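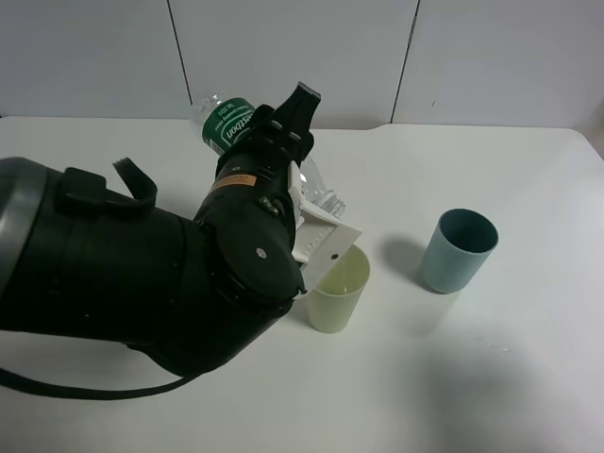 The Plora cups come in a set of plain plastic tumblers, and I bought them for water at the table and for a folding table we use outside. They have been in the kitchen since September and get used every day. The plastic is thin enough to let some light through, so the pale yellow-green one picks up the color of whatever is under it and looks lighter on a white tabletop than it does on wood. The sides taper slightly toward the base, and a water bottle with an ordinary threaded neck pours into it without much aiming.

**Size and shape**

One cup holds a normal drink with room left at the top. The taper lets them nest, and they come apart without twisting. I had a Gavness set before this one and those stuck together every time they were stacked damp. The Plora cups haven't done that so far.

They are light. Empty, they will slide if you bump the table, and outside a breeze can take one off the edge. With some water in them they stay put.

**Washing**

I put them on the top rack and skip the heated dry. There is some fine scratching on the inside from a bottle brush, which was my own doing – a sponge is enough. Water spots show less on the yellow-green than on the clear Michiels tumblers I also own. Orange juice left overnight rinsed out with no stain. Tomato juice took a second wash.

**What I don't like**

- The rim is a little sharp along the mold line. I ran a fingernail around it and could feel the seam on 3 of them.
- The base is flat with no ring under it, so a wet cup can stick to a smooth table.
- No fill line. The Michiels ones have it and I use it more than I expected.

**Would I buy them again**

Yes, for everyday water and for kids. For guests I still take out glass. I wouldn't use them for coffee or tea, as the wall is too thin to hold comfortably with a hot drink inside. The seller also lists a pitcher in the same colors, but I haven't tried it.

Four stars out of five, one off for the rim.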